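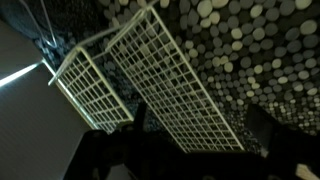

Figure 4. Wrist view from the bunk bed setting. White wire mesh over dotted fabric, with the gripper fingers dark along the lower edge.

5.3 Does the wrist view carry the result?

The gain reported for Filtirent in Section 5.1 is large enough to make us uneasy. The method takes the wrist view and a short history of arm motion, splits the picture into object and background, and passes only the object part on to the policy. The claim made for it is that a policy fed in this way stops caring what lies behind the object. If that is true, the gain should hold up when the background is busy and the object is mostly holes. If it is not true, we would expect the gain to shrink, or to come from somewhere else.

Wire goods are a fair test of this. A grid of thin rods has no solid face, and whatever is behind it shows through every square. In Figure 4 the pale dots of the fabric can be seen through the mesh and are not far from the rods in brightness. The dots also shrink as the fabric runs away from the camera, so a filter that has learned one dot size will be wrong over much of the picture. The light is dim, and the fingers take up a good part of the lower third, where one would most like to see what is about to be touched.

The Skinel set holds 2,674 episodes, of which 171 come from the bunk bed setting. We kept these 171 out of training altogether. Earlier work on the same set mixed them in and then tested on other episodes from the same bed, and we do not think scores obtained that way say much about backgrounds. A policy that has already met the fabric has no need of a filter to ignore it.

With the bed held out, the order of the methods stays the same but the distance between them does not. Filtirent is still ahead of the plain wrist policy on solid objects. On wire objects we cannot tell the two apart. Looking at the masks, we found the common fault to be the one we had feared: the mask closes over the holes in the mesh and takes the dots along with it, and the policy then receives the background under another name. A less common fault was a mask that broke off along the thin rods and kept only the thicker rim.

We then asked where the gain on solid objects comes from. Filtirent reads 300 ms of arm motion along with each picture, while the baseline it was first compared with reads none. When we gave the baseline the same 300 ms, most of the difference went away. This was not tested in the original report, and it should have been. We do not say the filter does nothing, only that its share of the gain has been put too high.
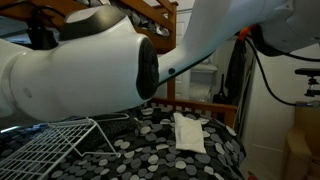 Figure 5. Side view in the same setting. The white arm reaches across the lower bunk; a wire rack and a small white fabric item rest on the comforter.

A second doubt concerns the outside camera. Figure 5 gives a better sense of how little room the task leaves. The post and rails of the bed stand close behind the arm in this view, and part of the rack lies outside the picture. It would be easy to conclude that the side view is of little use here and that wrist-only control is the sensible choice. Our results do not support that. Adding the side view through the Brullel fusion step helped on wire objects, where the filter had not, even in episodes where the arm hid part of the bed. Our best guess is that the side view tells the policy how the rack is tilted, something that is hard to read from a grid seen close up and from an odd angle. It remains a guess. We ran no test that would separate tilt from other cues, such as height above the fabric.

Nor should the fusion result be leaned on too heavily. We fixed the side camera for each episode, and the Brullel step was tuned on views much like those it was tested on. Moving the camera between episodes may well undo the benefit. The Iordache score, which we report so that our tables can be set beside older ones, hides the matter further. It gives full marks to any grasp that closes on the object, and a finger hooked through one square of a mesh counts the same as a firm hold on the rim. We scored the wire episodes again with hooked grasps counted as failures. Every method dropped, Filtirent by the most.

Two readings are left open. The filter may be sound and simply short of training on open objects, in which case more wire goods in Skinel would help. Or masking may be the wrong tool for objects that have no clear inside, and more data would only teach it to close the holes more neatly. The held-out episodes cannot decide between them, and we treat the solid and wire results separately in Section 5.4.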